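Skeller Handheld Gripper Set: Known Fault Notes

README for release 6, updated Tuesday, June 30, 2020

Welcome, and thanks for pulling the set! We love working with this data, and the bug described in this file taught us more about our own rig than months of smooth recording did. Please read the fault section before you train on anything.

What's in the release

278 episodes of two-gripper work, recorded by people holding the tools by hand in an ordinary office. Each episode has a video stream, a finger-width track and a pose track per gripper. Of these, 233 are clean. The rest carry the pose jump fault and sit in their own folder, faulty/, with the same layout.

What went wrong

In the faulty episodes, the left and right pose tracks trade places for a moment. One gripper seems to leap across the workspace and leap back. The first arm to replay such a track, at our Trovcombe bench, swung hard toward its partner and tripped the emergency stop. No one was hurt and the fingers survived, but it was a loud morning.

The cause was in Sakai, our tracking script. When one marker dropped out of view, it handed the lost ID to the nearest marker it could still see. With two grippers working close together, the nearest one was often the wrong one.
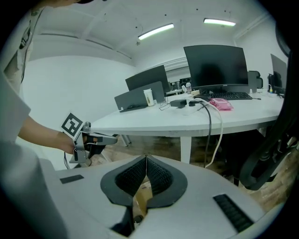
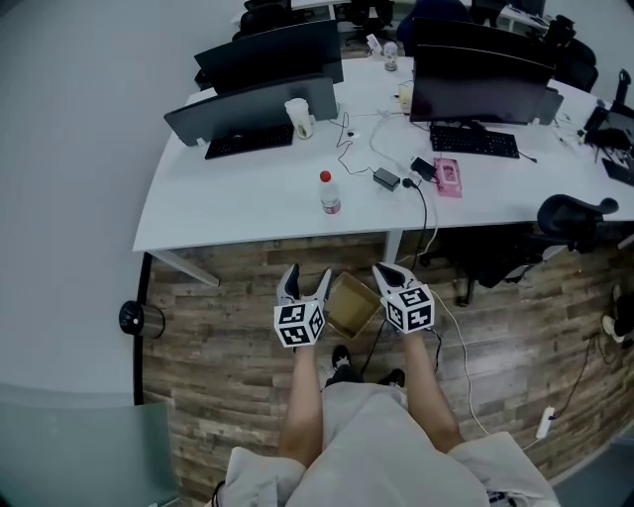

Hand-held grippers with black-and-white markers, at the long white desk.

What we changed

Sakai now leaves a gap when a marker is lost and writes valid=0 for those rows. The replay tool refuses any step over 70 mm and stops the arm right there. It's a blunt check and we're very happy with it!

Before you replay on hardware

Run check_jumps.py on every file, clean folder included.
Start at low speed with one arm.
Keep a hand on the stop button.
Never replay anything from faulty/ on a real arm.

Still open

Short gaps are not filled in, so you'll need your own smoothing. The Sundthorpe episodes also have a small clock drift between the two grippers. We hope to fix that in the December release. If you find a jump we missed, send the episode number and the row, and we'll move it over.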